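Workshop notebook – June, mid-afternoon

Back on the bins again. The Ostier lot came in this morning on one pallet and I've spent most of the day with a tape measure and a rag, so my hands are grey and so is this page, sorry to whoever reads it next.

First the good stuff. The sloped walls are a big improvement on the old straight-sided Dider ones! Small parts slide back to the middle by themselves when the bin runs low, and you don't get that annoying row of leftovers jammed along the bottom edge. I tipped in 80 of the Chala blocks by hand and gave the bin a good shove, and only a couple stayed up on the slope. Rim measures 800 on the long side, inside to inside. The drawing says the same, so somebody at Ostier owns a decent ruler.

Less good – the finish. I'd asked for matte all over (I'm sure I did, will dig out the email) and the bare metal inside catches the overhead lights something fierce. Move your head a bit and the glare moves with you. I tried a scrap of cardboard over the nearest light and it helped some, but then I couldn't see what I was doing in the corners. 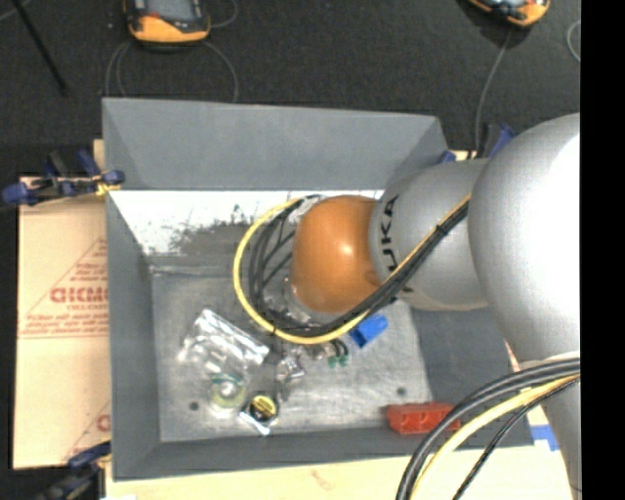 Anyway, I'm leaning toward paint. We've still got most of a tin of the flat grey left over from the Tivarar shelving, and a light sand first should give it something to grip. Worry is whether it flakes into the parts after a few weeks. Might do one bin only and leave it a while before I touch the others.

Holes in the floor: keep or plug? I like them for sweeping out grit, but the small washers will go straight through. Rubber bungs maybe. Check the drawer under the drill press before buying any.

Weight with a full load came out at roughly 730 on the old scale, which reads in whatever units it feels like, so do that one over on the good scale.

Running part count for the book is 2,032, carried over from the last page. Still to do: label the spare bins, file down the burr on the rim that got my thumb, find that email.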